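5th September
by Phyllis Kershaw

Woke at five with the sentence "I will simply do one lap of the lake" in my head, which is how I talked to myself before I quit swimming the last time. I lay there and argued with it until six. Then I got up and ate toast over the sink, so as not to make a plate dirty for an argument I was losing.

I have been telling people since spring that I am learning to swim properly. This has gone over well. People like to hear that you are learning something, as long as they don't have to watch. My sister asked if there was a certificate. My dentist, with both hands in my mouth, said it was the best exercise for the joints, and I made the noise you make.

The facts are these. I can do a breaststroke that looks like a woman trying to get out of a sweater. I can do 26 lengths of the pool at Garside if the slow lane is truly slow and there isn't a man in it doing butterfly. I can't dive, I can't do the turn, and when I try to breathe on the left I breathe in pool. Roy Wragg, who teaches the Tuesday-people (they call themselves that even though the class has moved twice and isn't on that day anymore), told me last month that I have "a very determined head." I thought about that on the drive home and again at the red light by the feed store. He meant I hold it up out of the water like a turtle. I have decided to take the first half of it.

So, Mundow. Mundow is the lake, four miles out past the gravel place. The class does an open water morning there at the end of every summer, and this was it. You have a choice of the short course, 500 yards along the rope to the orange buoy and back, or the long one, 900 yards, which goes out around the raft where the teenagers sit. There was a sign-up sheet, and I had put my name under "long" in July, when September seemed like something that would happen to other people.

I was there early. I am early to everything I dread. The parking lot had three cars in it and a goose. I sat with the heater on and watched the goose go from car to car like a man checking for unlocked doors. Then Roy pulled in with the kickboards and the whistle and a box of doughnuts, and there was no driving off after that.

The water was 60 degrees. Roy read it off the thermometer in the voice of a waiter announcing the specials. Somebody's husband said "Balmy!" He was wearing a parka and wasn't going in.

I would like to write down how I went in, because I want to remember it the next time I feel superior to a small child. I went in to the ankles and said a word. I went in to the knees and came back out to fix my goggles, which were fine. I went in again and stood there, up to the waist, with my elbows held high like I was carrying a tray. A woman of eighty, in a cap with rubber daisies on it, walked straight past me and was gone. Her wake got me in the ribs. After that there was no point in being careful.

The first part was terrible. My breath went up into my neck and stayed there. In a pool there is a line on the bottom and you follow it, and I had never understood how much I was relying on that line for company. At Mundow you put your face in and there is green, and then more green, and then a weed. I have no quarrel with weeds as a group, but this one took hold of my wrist.

I rolled over and did what Roy calls "resting on your back" and I call lying there. The sky was white. I could hear the teenagers' radio. I told myself I could go back, and that the rope was right there, and that the doughnuts were also right there. And then for some reason I thought of my mother, who went in at the shallow end of every pool of my childhood, held on to the side, bobbed nine or ten times, and got out satisfied. She never got her hair wet in her life. She called that swimming, and she'd have told anybody so, and I don't remember anybody arguing.

I turned over and went to the orange buoy. I touched it. It was slimy. I turned around and swam back along the rope, so that's the short course, all 500 yards of it, and my name can stay under "long" on the sheet till the paper rots.

Roy said, "There she is," when I got to where I could stand. He says it to everybody. I was pleased anyway.

Then doughnuts. I had the plain one, since the ones with jelly were gone by the time I'd found my other shoe. The daisy-cap woman had done the long course and was doing a crossword. I asked her how long she'd been swimming and she said, "Well, since eight," and I still don't know if she meant the clock.

Home by eleven. Stood under the shower until the hot gave out. There is lake in my ears and I can hear myself chew. Shoulders already complaining -- the left one especially, it has always been the talker of the two. Hung the suit on the back porch where it drips on the step I just painted.

I'd meant to have a real lunch at a laid table as a kind of prize, and got as far as the mat. Then I ate soup out of the pan, standing up, reading the back of a Plakico catalog that offers a wetsuit for a price I would rather not copy out in my own handwriting.

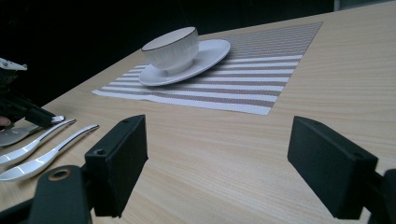 The good striped mat.

Slept from one until nearly four, with my mouth open, I think. Woke up not knowing what year it was. Called my sister, who asked if I'd won.

There is talk of another one in October, for "the hardy." Roy has a way of saying hardy while looking at nobody, so that each of us thinks he means her. They'd go up to Trirnska, where there's a spring-fed pond that is apparently very clear, so you can see exactly how far down it goes. I said I'd have to look at my calendar. I have looked at it. It has the furnace man on it and nothing else.

Must buy ear plugs. Must also call about the porch step. Bed by nine, and if that sentence comes around again at five tomorrow I intend to be asleep.

Recent entries
The Turn, and Why I Won't Be Doing It
A Man Doing Butterfly
Painting the Back Step (Part Two)
Goggles: A Complaint
What the Dentist Said

Contact | © Phyllis Kershaw | Back to top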